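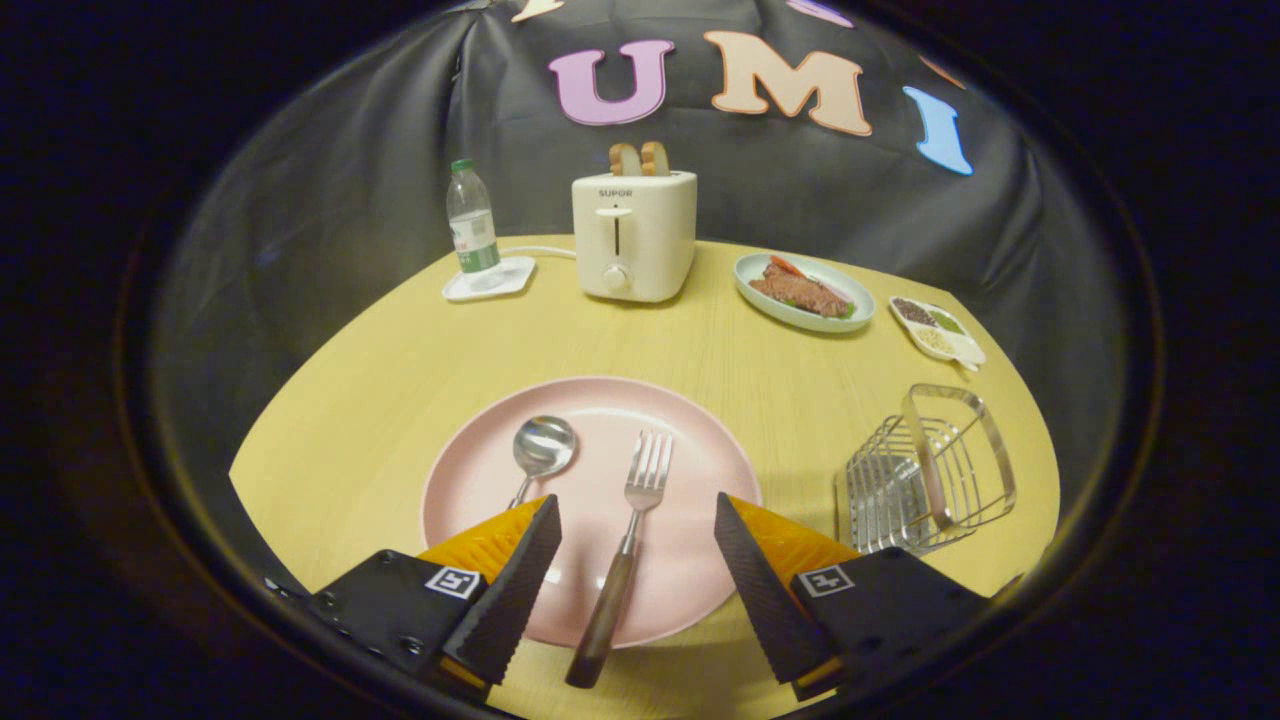 I bought the Indura fork in July from Bivar, as part of a set of 2, and it has been used most days since then. The paper in the box says it can take 40 washes before the handle needs oil. I did mine sooner, at 25, as the wood had started to feel rough.

It is a comfortable fork to hold. A wooden handle doesn't get hot if you leave it leaning in a pan, and it gives you more to grip than a thin steel one. The tines are a decent length and haven't bent. It is heavier at the handle end, so it slides off a shallow plate if you put it down carelessly.

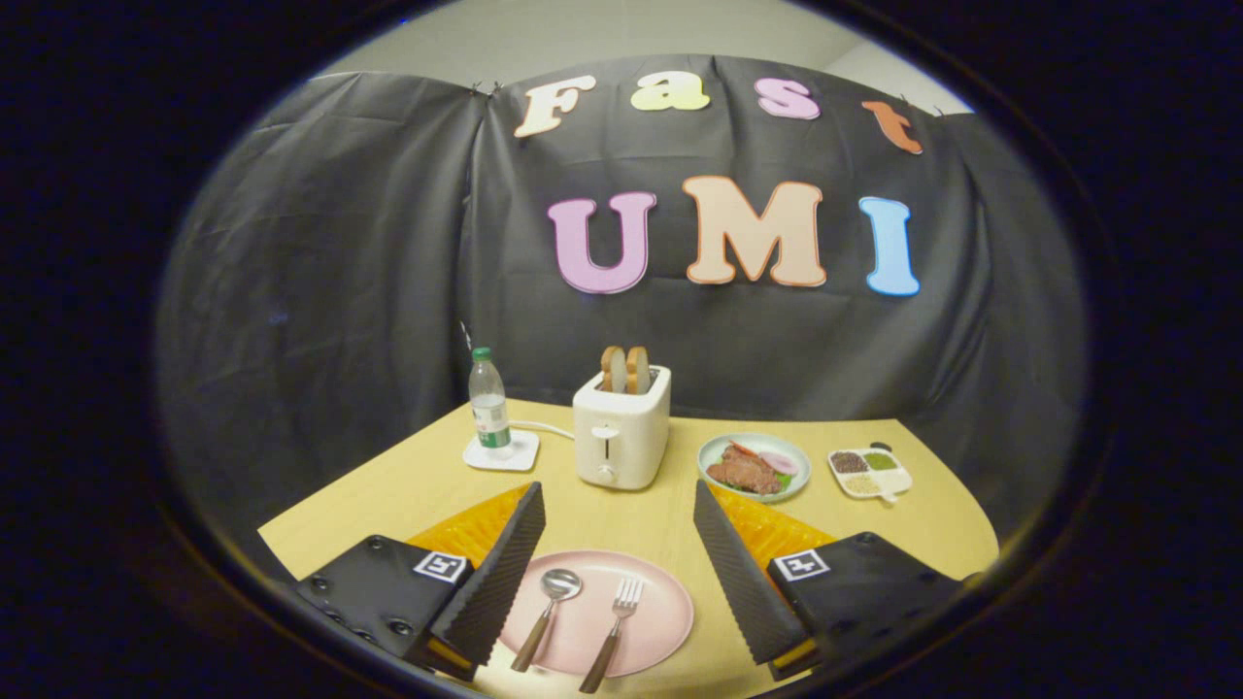 Steak is what I mainly wanted it for. My old Sarkar fork was fine with pasta but turned in the hand when I was holding meat still to cut it, and this one stays put. Onion rings are harder work, as they tend to slip between the tines, and I end up folding them over with the knife. A round plate with a rim helps with the last bits. I keep spices in a small divided dish a little way past the toaster, and the fork is no use there at all - get a little spoon.

Washing up is the weak point. It can't go in the dishwasher, and it shouldn't be left standing in water. I dry it with a cloth and lay it flat overnight.

Flarnent do a similar one with a plastic handle for less money. I would still pay the extra for this. Four stars, one off for the oiling.

Mar 16, 2022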